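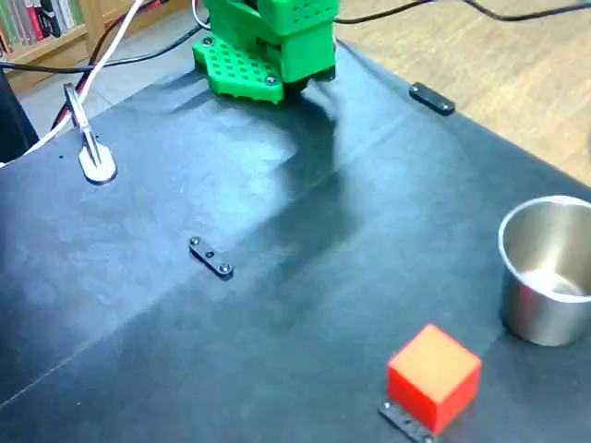 Is a single-wall steel cup any good for hot drinks?

It will hold them safely, but the outside gets as hot as the coffee does, so for most people a plain steel cup is better kept for water, juice and cold milk.

I get that question more than any other about the Jorkham cup. It is a stainless steel tumbler with a rolled rim and a polished inside. It has no handle and no lid. I bought five of them in June to replace a shelf of glasses that had been chipping one by one, and they have been the everyday cups in our house since then.

The rim is the best part. Cheaper steel cups often have a cut edge that has only been sanded down, and you feel it on your lip with every sip. On the Jorkham the steel is turned over and closed, so what you drink from is a smooth, rounded edge. I ran a cotton ball around all five and it didn't snag. The roll does catch a little water in the dishwasher, and if you put the cups away right after the cycle you will find drips on the shelf. I wipe the rims with a towel first.

Filled to the very top, mine held 429 milliliters on the kitchen scale. In practice you would stop well below that. It is a good size for a glass of water with dinner and a bit large for a small child, although the weight is low enough that my daughter could lift a full one with two hands at age four.

Cold drinks sweat. With ice water on a humid afternoon the outside was covered in beads within a few minutes, and it left a ring on the table. Use a coaster on bare wood. A double-wall cup avoids this, but those are thicker and heavier, and most of the ones I have tried can't be stacked.

The polish shows everything. Fingerprints, water spots and the color of whatever is standing next to it all turn up on the metal. If you want cups that look clean between washes, get a brushed finish. The inside has held up better than I expected. There are fine scratches at the bottom from spoons, and you have to tilt the cup toward a window to find them. Tea left overnight made a brown line that came off with baking soda and a damp sponge.

My neighbor Bit-na Jin has the Pullenow version, and we traded for a week. Hers is a little narrower and easier to hold, with a thinner steel that dented when it was dropped on her porch step. My Jorkham has gone onto the kitchen tile more than once and has one shallow mark near the base. It still sits flat. The noise when it lands is considerable. If you have a baby asleep in the next room, think about plastic.

I didn't notice a metal taste with water or milk. With orange juice I did, slightly, on the first two days – a wash with vinegar and hot water took care of it. Don't put the cups in the microwave, and don't expect to keep soup warm in one.

A few smaller points. The paper sticker on the base leaves glue behind, and cooking oil gets it off. The cups stack, but a wet pair can stick together, and you may need to run warm water over the outer one to free it. The base has no rubber ring, so they slide on a smooth tray.

I would buy them again for daily use and for eating outside. For coffee I still reach for a ceramic mug.

Filed under: Kitchen & Table – Cups and Drinkware – Stainless Steel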